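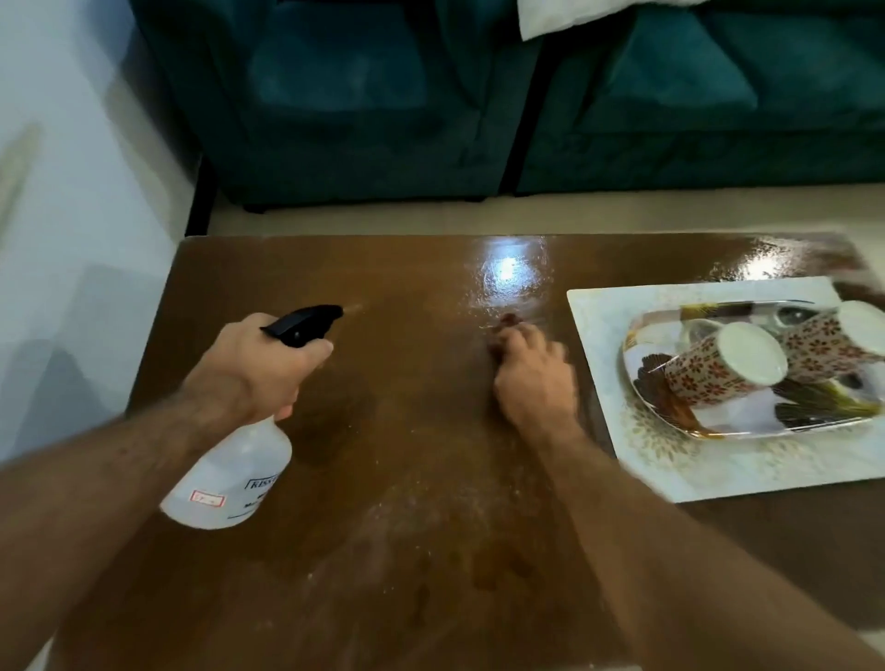
Print this page | E-mail this page

The Lachance Farm Deeds

The Clatetthorpe historical society has finished reading the papers of the Lachance farm, a tract of 600 acres on Trellik Road. The society's archivist discussed the work in September 2026.

"The first deed gives its bounds by a white oak and a heap of stones," the archivist said. "The oak is gone. We believe the stones are those behind the present barn."

The collection holds 3000 sheets, among them 11 wills. One will left the widow the east room, use of the well and "a right to pass to the oven." Asked whether the house named there still stands, the archivist was cautious. "The cellar hole north of the brook fits the description. We have no map to settle it."

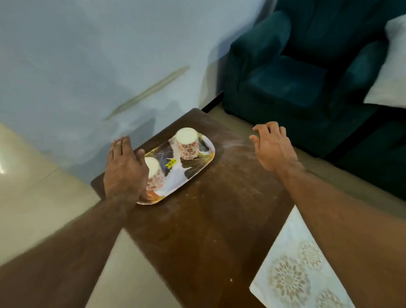
The Mill Lot

The mill lot was sold apart from the farm in 16 shares. "Brothers sold to brothers, often without recording the deed," the archivist said. "For several shares we rely on tax lists alone." 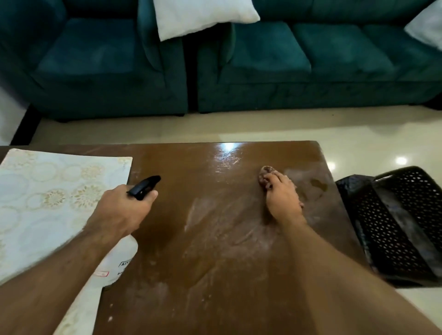

Spray bottle and scrub pad on the tabletop.

Copies of the deeds may be read at the society's rooms on request.

Print this page | E-mail this page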